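**Bin picking cell, Gramcombe - where we've got to**

Quick one from the bench as we're flat out before the Prurstead visit in September. The KUKA cell is back up after the cable trouble. Old dress pack had worn through near the wrist, so the whole lot came off and went back on with more slack in the loop. Ran it at 10 per cent first, then 50, then 70. No snagging so far. Fingers crossed etc.

Divider is still on clamps. Yes we know. Proper brackets are on order from Notier but they sent the wrong size, so clamps it is untill the new ones turn up. Please don't knock them, and don't "tidy" them away either - teh pick positions were taught with the divider exactly where it is now. 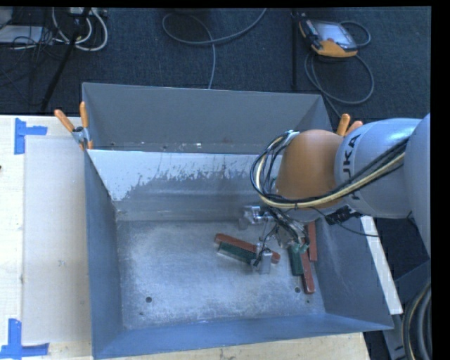 *Arm in the bin, red-brown and green bars in the front compartment.*

Bars close to the side wall are still the awkward ones. Arm comes in from that side and there isn't much room for the fingers. Yeon are looking at a different approach angle for us, new program expected shortly. Meanwhile - if it stops, don't jog it out sideways. Straight up, slowly, then home.

Looking after it: fingers wiped down every shift, hoses checked for rubbing, cable ties looked at. Full grease and bolt check every 1000 cycles, sheet is on the cell door. Fill it in please, the last one had gaps.

Pendant goes back on its hook when you're done. More next time.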